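Desk and Stationery Gallery: Small Parts and Trays
Kilmont storage reference, page 3

This page collects notes on keeping small desk items in open trays. The test items are ordinary binder clips, kept in one shallow tray per work surface. Lidded boxes are covered on a separate page by Piroska Illés.

Tray shape matters more than depth. A rectangular tray with rounded corners is easier to empty by hand than one with square corners, where clips tend to lodge on their sides. Color is a matter of contrast: a yellow tray shows a teal or blue clip at a glance, and hides a yellow one fairly well. 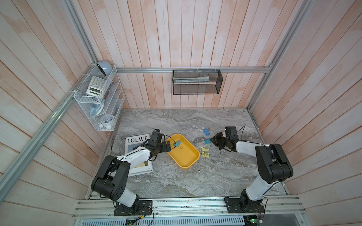

Surface pattern has a similar effect. On grey and white veining, black or silver clips are slow to find, and colored stock is preferred. Rafsan Khondokar sorts by color first and by size second. Ratree Mahawong does the reverse and keeps the yellow clips for drafts.

Yellow tray, rounded corners
One teal clip inside. Suits short sessions where the clips go back in the same tray by Friday.

Loose clips on marble pattern
Blue, teal and two yellow. The two yellow ones lie close together; handles catch easily when clips are stored this way, so separate them before putting them in the tray.

White book, "LOEWE" on the cover
Kept to the left of the tray. Large flat items go down first - trays and clips after.

Stock note: bin 48 holds spare clips in mixed colors, bin 70 holds trays. Reorders go to Octavian Pascu under code 602.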